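The small things on the tray: a conversation with Raimonds Vanags

Raimonds Vanags makes finger food. He has a kitchen on the second floor above a bicycle shop in Tredorness, and from there he sends out trays for birthdays, office evenings and, in May, for many school parties. The firm is called Sommont, but it is only him, his sister on the telephone, and one or two helpers when the orders are big. I visited him on a Sunday, when he prepares vegetables and tries new things.

I asked him first why he stays with such small food. He laughed and said that he began with large food. "I worked seven years in a hotel kitchen, a place named Provavis. We made roasts, soups, big fish. One evening they asked me to make 200 tomato skewers because the other cook was sick. I had never made one. I was the whole afternoon with these skewers, and I was very happy. It was quiet work. I could think."

After this he started to make them at home for his family, and then for the neighbors. The first paid order came from the Lukoševičius bakery across the street, which wanted something salty to put beside the cakes for its anniversary. He still buys his bread from them.

I wanted to know about the stuffed tomato, which many of his customers order again and again. It is a small tomato, opened on the top, emptied and filled with soft cheese and herbs. It looks simple, and he agrees that it is simple, but he has strong opinions about every part of it.

"First you choose the tomato. It must be firm, and the skin must shine. If you press and it stays pressed, you make sauce with it. Then you cut the top, but not too deep. People cut too deep and then there is no wall, and the cheese goes out on the side. I take the seeds with a very small spoon. Some cooks use the handle of a teaspoon, and this is also good."

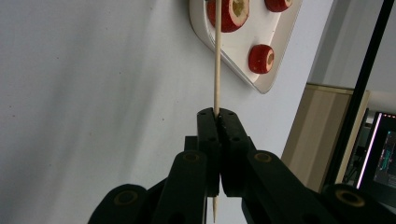
"The stick is the second question," he went on. "I have tried many kinds. Bamboo is strong, but sometimes it has small hairs and you feel them on the tongue. Plastic I don't like at all, it is cold for the eye. So I use plain wood, thin, with a good point. When the point is bad, the skin of the tomato breaks in a star, and you cannot repair a star."

He pushes the stick in from the side, a little under the cut, and turns it slowly while he pushes. He learned the turning from his sister, who sews. She told him that a needle goes better in thick cloth if it turns, and he tried it the same evening. I asked if he uses the same method for olives. For olives he doesn't turn, he said, the olive is softer and it will only spin with the stick.

We spoke also about how much he makes. His sister keeps a notebook with all the orders, and she had looked in it before I came. Last month they sent out 1,358 pieces of all kinds, and 429 of them were stuffed tomatoes. Raimonds was surprised by the second number. He had believed that the cheese puffs were more popular.

"She reads me the numbers and I don't believe her, and then we open the book together. Every month it is the same discussion."

I asked about trays. In the shop window of many caterers one sees black slate, wooden boards, mirrors. Raimonds is not a friend of slate.

"It makes a noise when you put it down, and it is heavy for the person who carries. And the red of a tomato on black - for me it is sad. I like a white tray. It can have a thin line on the edge, a bit of gold, like my grandmother had for guests. Then the tray has a border and your eye stays inside. More decoration than this I don't need." 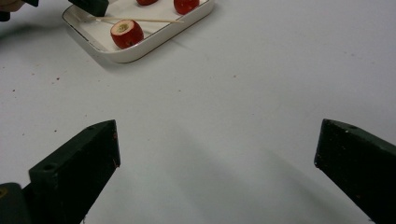 "And you must leave space," he continued. "When I was young I filled the tray until nothing more could go on it. Now I leave space between the pieces so that people can take one with their fingers and not touch the others. The guests think it is elegant. For me it is practical, I make fewer pieces and they arrive in good condition."

The transport is the part he likes least. Round food rolls, and in Tredorness the streets by the harbor are still made of old stones. For a long time he drove very slowly and other drivers were angry with him. Now he puts a drop of soft cheese under each tomato, and it holds well until the customer's door. He fills the tomatoes as late as possible, often at six in the morning for a lunch, and the empty ones wait upside down on a kitchen towel so the juice can go out.

What would he say to somebody who wants to try this at home? He thought for a moment and poured us more tea.

"Make ten, for two people. Eat the ugly ones in the kitchen. And salt the inside a little before the cheese goes in, many people forget this and then they say that tomatoes have no taste."

Sommont takes orders by telephone in the mornings. Raimonds asks for three days' notice, and a little more in May.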